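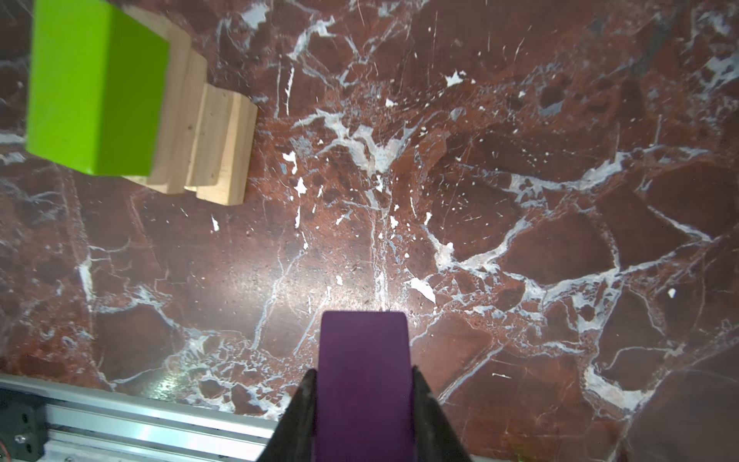

4.2 Coding of relationship rumours

Each item in the Clelance archive was coded for source type, hedging and tone. The sample held 515 items from 50 entertainment sites, all published in November. Items that only repeated a wire story were dropped. A rumour was coded as attributed when the item named its source, and as unattributed when it relied on phrases such as "an insider" or "a friend of the pair".

Figure 2. Grey fabric-covered glasses case on a marble tabletop.

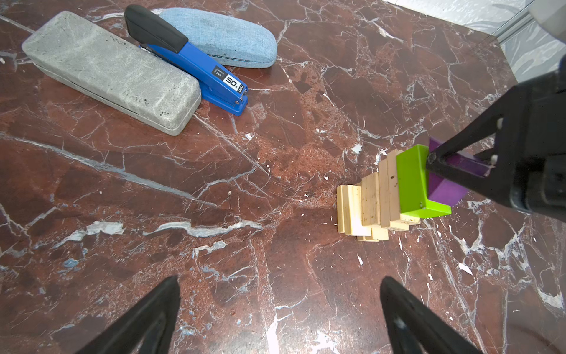 4.3 Agreement between coders

Two coders worked separately on a subset of 200 items. They disagreed on source type in eight cases - mostly items where a publicist was quoted but not named - and these were settled using the Marinescu rules. Tone was harder to code, and the neutral and favourable categories were merged.

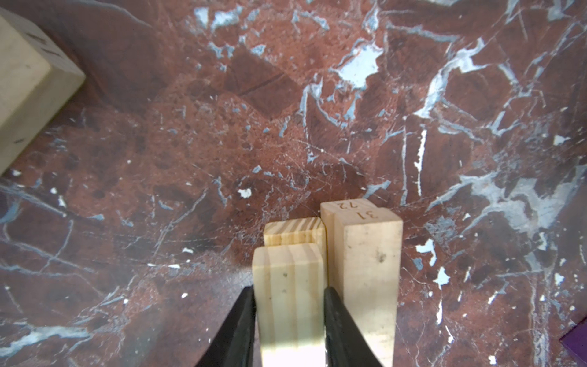 4.4 Corrections and denials

Denials were matched to the original rumour by the names of both celebrities. The Horar index was used to find later versions of a page, as many sites change a headline without marking the change. 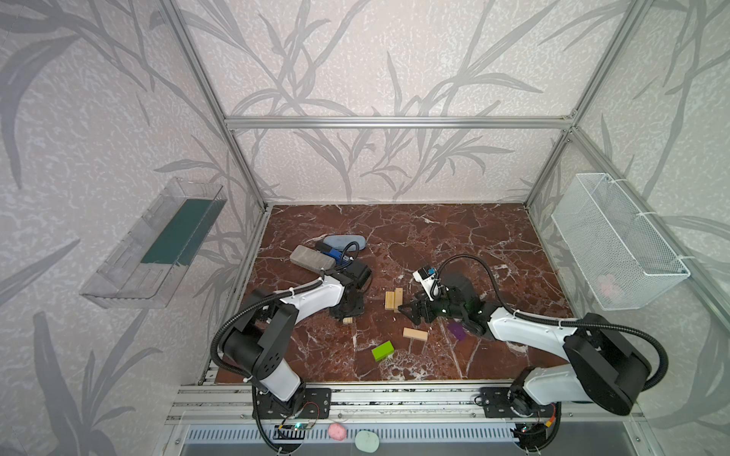 Where a denial was added to the original item, it was counted as a correction only if it appeared above the first photo. Udcombe titles were analysed separately, as they print denials in a weekly column.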